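February, gone nine at night

Feet up at last! I have had the best day, and I want to get it down before I forget the bits that made it good.

The table is finally clear. All that wrapping paper from Natalie's parcel, the seed catalogues, the Avis paperwork from the trip north (found it, hurrah, it was inside a catalogue the whole time), gone to their proper homes. I gave the top a good wipe and stood there admiring it like somebody who had built the thing. Such a nice quiet grey when you can see it. Then I got the white tray and the wooden board out for tomorrow and started on the hamper bits, which I have been looking forward to all week.

Denise Whitlock's tea is tomorrow at three. She said to bring "a little something" and of course I have got completely carried away. I went in to Yeo's for butter and came out with butter, a jar of lemon curd, a bag of those knobbly pears and the vanilla shortbread. I can't walk past a tartan box. Never could! Gran kept one on the high shelf for visitors and we used to pray for visitors. It's all in the pattern for me, that red with the dark checks, I see it and I'm seven and somebody has just rung the bell.

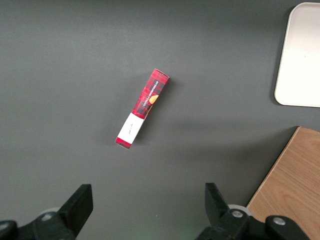 I keep wanting to open it. I won't, it's for Denise, but vanilla is my absolute favourite and she'll say "oh go on, you have the first one" and I shall. Natalie reckons plain butter is the only proper shortbread and anything else is showing off. We had a good twenty minutes on the phone about it. She dunks hers, too, so I don't think she gets a vote.

Pears: poach them or leave them be? I think poach, with a bit of the peel from the lemon. 500 grams of pears to 165 of sugar, it says in the back of the old notebook, in my own writing, with no clue where I got it. I'll try it first thing and if they collapse we can have them on porridge.

Oh, and the tea! I dug out the Tilanen pot Ekel gave me when I moved in, the blue one with the fat spout. It pours beautifully. It holds enough for 2 greedy people or four polite ones, so Denise and I should do fine. Must remember to wrap it in the green jumper for the walk over.

Jigsaw still on the tray table in the front room, all 1,000 pieces of it, and I found the last bit of the harbour wall while the kettle was on. Only sky left now. I love the sky, I know people hate it, I could do sky all night.

Rain has started. Lovely on the back roof. Shoes by the door, list on the fridge, curd and shortbread to go in the basket last so they don't get squashed. Ring Natalie about the half past two bus.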